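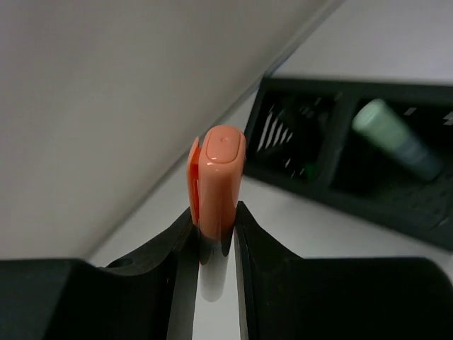 How I Draft a Prehistoric Short Story (and How You Can Too)

I get more mail about my cave stories than about anything else I write, and most of it asks the same thing: how do you make people sound like people when they don't have words for half of what you want to say? So I sat down and wrote out my whole process, start to finish, the way I do it when I have a free weekend and a pot of coffee. It's not the only way. It's the way that has gotten me to the end of a draft more times than not, and I've abandoned plenty.

You'll need a notebook, a story idea no bigger than a single day, and a willingness to throw out your favorite sentence.

Step 1. Pick a very small place

I start with a place you could walk across before lunch. Mine is a river valley called Tikance, and I drew it on the back of an envelope years ago: one bend in the river, a gravel bar, a cliff with two overhangs, and a stand of alders where the ground stays soggy. I've set five stories there and I still haven't used the north side.

Don't draw a continent! I did that the first time and spent a month naming mountains that no character ever looked at. Your people know where the water is, where the sleeping place is, and where they're scared to go. Put those on the map and stop.

Step 2. Choose who's telling it

You have two good choices, and I've tried both. The first is a narrator who lives inside the story and knows only what the group knows. The second is somebody modern looking back (a dreamer, a scientist, an old letter writer) who can say "fire" and "winter" and "jealousy" without any trouble.

The inside narrator is harder and, for me, more fun. The looking-back narrator lets you explain things, and that's the danger, because you'll want to explain everything. If you go that way, let the narrator be unsure. Let them say they never found out what was in the other cave. Readers trust a teller who admits to gaps, and you get to skip all the stuff you didn't research.

Step 3. Make the word list

This is my favorite part. I write down every idea my characters have a word for, and I cap it. For my last story, "Pelik at the Ford," the list came to 136 words. Anything not on the list has to be shown or gestured at or talked around.

So Pelik can say "cold" and "far" and "mother's sister," but she has no word for "lonely." When she needs it, she goes and sits in the spot where her brother used to sleep. That's a much better paragraph than the one I had before, where she simply told us.

A few things to leave off your list: minutes, miles, "okay," anything that comes from a machine ("he ran out of steam" snuck past me through three drafts), and anything that comes from farming if your people don't farm. You'd be amazed how many everyday sayings are about plowing.

Step 4. Give them names you can say out loud

Read the names at normal speed to another human being. If you trip, change them. I like two syllables and no apostrophes. Pelik and her brother Emlow began as something much fancier, with a click in the middle, and I got so tired of typing it that I started avoiding the poor guy in scenes.

Also, start them with different letters. I once had three characters beginning with K and my own sister couldn't finish the story.

Step 5. Hang it on one problem

One day, one problem. The ford is too high to cross. The fire went out overnight. A stranger is standing on the gravel bar and won't come closer. You don't need a saber-toothed cat, although I understand the temptation, I really do.

Write the problem on a card and tape it up where you work. Each scene should make it a little worse or a little better. In mine, Emlow is on the wrong side of the river and the water keeps coming up, and that was enough to carry roughly 20 pages.

Step 6. Draft fast, research after

I know, I know. But if I look up flint knapping before I draft, I end up with a story about flint knapping. I put a star in the margin wherever I'm guessing and keep moving. Then I go to the library with my stars and fix what I can. Some stars turn out to be things no one can say for certain, and those I get to keep.

Watch the season while you're at it. I had ripe berries and ice on the river in one afternoon, and I only caught it because I finally wrote "August" at the top of the page and checked everything against it.

Step 7. Cut the lecture

Go through with a pencil and mark every sentence that exists so the reader will learn something. My first draft of the ford story had a long chunk about hide scraping that I loved very much. It's gone now. The finished piece is 2196 words and there's one scraper in it, and Pelik drops it in the river.

My friend Rupert Riedl reads my drafts and writes "museum" in the margin whenever he feels a display case coming on. He got me four times in the last one. If you don't have a Rupert, read the thing aloud and listen for the spots where your voice goes flat.

Step 8. Find the ending one scene back

My endings nearly always come a scene too late. Try covering up the last scene with your hand and see how the one before it reads as a closer. In the ford story I had a whole reunion by the fire, with food and everybody talking. Now it stops with Emlow's foot finding the first stone under the water, and I haven't missed the fire at all.

If you try this and get stuck on the word list, send me the list and I'll tell you which words I'd drop. Next up I'm going to write about dialogue between two groups who don't share a language, as soon as I figure out how I did it.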